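홈 | 제품 | 도입 사례 | 자료실 | 문의

Pleltham 핸드헬드 그리퍼 작업 세트
현장 작업자가 직접 동작을 가르치는 양손용 장비

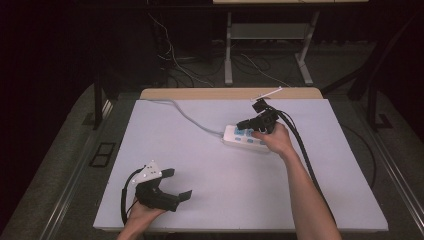
Pleltham 세트는 조립과 검사 공정에서 사람이 하던 손동작을 기록해 자동화 셀로 옮길 때 씁니다. 작업자는 양손에 그리퍼를 하나씩 쥐고 평소 순서대로 일합니다. 코드를 작성하거나 티칭 펜던트를 다룰 필요는 없습니다. 기록한 동작은 Drurkitz 소프트웨어에서 구간별로 나누어 확인하고, 쓸 만한 것만 골라 셀에 넘깁니다.

적용 공정
멀티탭 스위치 누름 검사, 전원 코드 정리, 소형 부품 옮겨 담기처럼 힘은 적게 들고 반복이 많은 공정에 맞습니다. 한 손으로 제품을 누르거나 잡고 다른 손으로 조작하는 작업도 기록할 수 있습니다. 나사 체결과 납땜은 지원하지 않습니다.

구성품
- 핸드헬드 그리퍼 2개(왼손용, 오른손용)
- 연결 케이블 및 고정 클립
- 흰색 작업판
- Drurkitz 소프트웨어 사용권(작업대 1대 기준)
- 한국어 설명서

설치 조건
작업판은 평평한 테이블 위에 올리고 네 모서리를 고정합니다. 케이블은 작업자의 팔 바깥쪽으로 빼야 하며, 팔을 끝까지 뻗었을 때 당겨지지 않을 만큼 여유를 둡니다. 광택이 있는 작업판은 인식 오류가 생길 수 있으니 무광 제품을 쓰십시오. 설치와 초기 교정은 당사 기사가 방문하여 진행합니다.

작업자에게 달라지는 점
Skuddale 공장의 검사반은 스위치 누름 검사에 이 세트를 도입했습니다. 도입 전에는 검사원 한 사람이 한 교대에 멀티탭 215개를 손으로 눌러 확인했습니다. 지금은 셀이 누름 동작을 맡고, 검사원은 셀이 걸러 낸 제품을 다시 보거나 새 모델의 동작을 기록합니다. 인원은 그대로이고 자리 배치와 업무 분담표를 다시 짰습니다.

검사반 배영숙 반장은 처음 며칠은 그리퍼가 손에 익지 않아 평소보다 느렸다고 합니다. "손가락으로 누르면 딸깍하는 느낌이 바로 오는데 집게로는 좀 둔해요. 익숙해지고 나서는 손목이 편해졌고, 신모델 들어올 때 우리가 직접 가르치니까 기다리는 시간이 줄었습니다."

불만도 있었습니다. 오래 쥐고 있으면 무겁다는 의견이 많아 현재는 28분 기록 후 5분 휴식을 기본값으로 안내합니다. 기록 중에는 손동작만 저장하며 개인별 작업 속도는 관리자 화면에 나오지 않습니다. 이 설정은 노사 협의에서 나온 요구를 반영한 것으로, 관리자 권한으로도 바꿀 수 없습니다.

교육
기본 교육은 2일 과정입니다. 첫날은 그리퍼 잡는 법과 교정, 둘째 날은 실제 제품을 놓고 기록하는 연습을 합니다. 교육 담당은 기선자 과장이며, 교대 근무 현장은 조별로 나누어 신청할 수 있습니다.

주문 안내
가격은 작업대 수와 공정에 따라 달라 견적으로 안내합니다. 견적을 요청할 때 제품 크기, 한 교대 작업량, 테이블 치수를 함께 적어 주십시오. 그리퍼 집게 끝은 소모품으로 별도 주문이 가능합니다.

관련 제품
Pleltham 교체용 집게 끝
Pleltham 무광 작업판
Drurkitz 소프트웨어 추가 사용권
Ha 케이블 정리 암

이 사이트는 이용 편의를 위해 쿠키를 사용합니다. [동의] [설정 변경]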